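Skarlow library to open until eight from November

27 September 2023

Skarlow library will stay open until 8pm on two evenings a week from November, after a survey of members found strong support for longer hours. 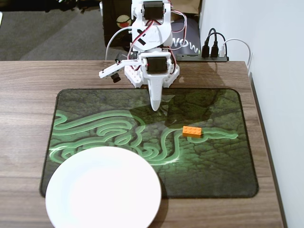
Wim Geerts told the town meeting that the change was welcome but overdue, and that people who work in Coltis had been unable to return a book on a weekday for years. He asked for the last bus to be moved back to match.

The survey drew 142 replies. Most asked for evening opening, while 20 wanted Sunday hours, which the library says it cannot staff at present.

The ground floor and study desks will be open on the late evenings – the local history room will still close at 5pm. Printing stays at 15p a sheet. Holds can be picked up from the front desk until closing time.

The car park on Petridis Lane will be free after six. The new hours will run as a trial until the spring, and comment forms are at the desk.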